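Kitchen & Table > Cleaning > White tabletops and coffee rings

I have a white table, I drink far too much coffee, and I love that table more than is sensible. So this page is everything I've learned about keeping a pale top pale! Most of it is free, and nearly all of it takes less time than the coffee does.

First, the wipe. A barely damp microfiber cloth, folded in four, so you get eight clean faces out of it before it goes in the wash. Go in straight lines from the back edge toward you. Circles look busy but they just move the crumbs about. Then a dry cloth right behind it, same direction. The dry pass is what gets rid of the cloudy look – try it once and you'll be hooked.

For a fresh ring, warm water and one drop of dish soap. One! More soap leaves a film, and the next cup prints a ring in the film. For an old ring, mix baking soda and water to a loose paste, lay it on with a fingertip, leave it while you do something else, and lift it with the damp cloth. Don't scrub. If your top is painted or has a soft finish, try the paste on the underside of the table first.

I keep a spray made from 400 ml of water and a small squeeze of soap in an old Lubis bottle (the trigger on those outlasts everything). It's lovely on sealed tops. Skip vinegar if yours is stone, please.

Now, to-go cups. They're worse than mugs for rings, which surprised me. The drip runs down from the lid, follows the side seam and gathers under the rim at the bottom, where you can't see it. Press the lid down all the way round before the first sip, and turn the cup so the drinking hole is well away from the seam. Teguh Kwok wrote in with that second one after I grumbled about it in June, and I've done it ever since. Thank you, Teguh!

Black cups hide drips especially well, so I run a finger round the base before I put one down.

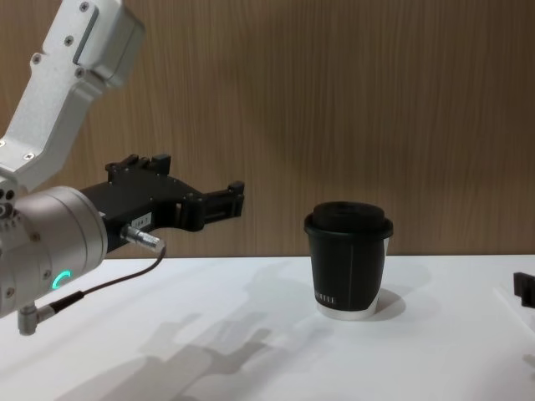

Where you put it down matters too. I like a cup well in from the front, with clear table on the side my sleeve comes from. A cork coaster is best for paper cups because it drinks up the drip – the shiny Skodano ones I had before let it slide straight off onto the table. Cork gets a rinse on Saturdays and dries standing on its edge.

And if your table butts up against wood paneling, look at the line where the two meet. Crumbs adore it. I use a soft dry paintbrush along the join, then a dry cloth up and down the panel, always with the grain. No spray there, it creeps into the gap. An old Etano pastry brush does the same job if the paintbrush has gone missing.

Last thing: wash those cloths without fabric softener. It coats the fibers and they stop picking anything up. Mine have been through nearly 200 washes and they're still going strong.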